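Drying and Storage of Cleaning Cloths in a Shared Workroom
Project report, group 3
Hinata Hoshino, Brayan Apaza, Seidu Ackah
Submitted 17th September

1. Purpose
The workroom keeps a stock of 62 cloths for wiping benches and shelves. The project compared two ways of putting used cloths away: folded flat in a tray, and hung singly from a rail. Cotton cloths were left out.

2. Method
Each cloth was rinsed, wrung by hand and weighed on the kitchen scale. It was then folded or hung and weighed again after 40 minutes and after 19 hours. The window stayed shut. Weights were entered in a shared sheet by Apaza and checked by Ackah. Cloths with torn hems were not used.

3. Results
Hung cloths lost water faster than folded ones at the first weighing. At the second weighing the difference was small, except for cloths from the bottom of the tray, which were still damp in the middle. Two readings were lost when the scale switched itself off.

4. Handling
Microfibre with a looped pile holds a crease once it has been bunched.

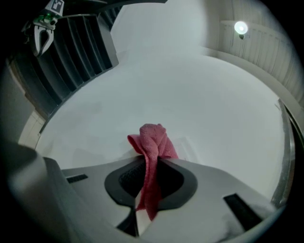
A towel gathered into a knot has thick folds at the top and a thinner twisted end, and the two parts should not be expected to dry at the same rate. Cloths should be shaken out before folding or hanging. The trial did not include knotted cloths. Weighing them separately is left to the next group.

5. Storage
The tray can be kept for dry cloths. Used cloths should go on the rail, one per hook.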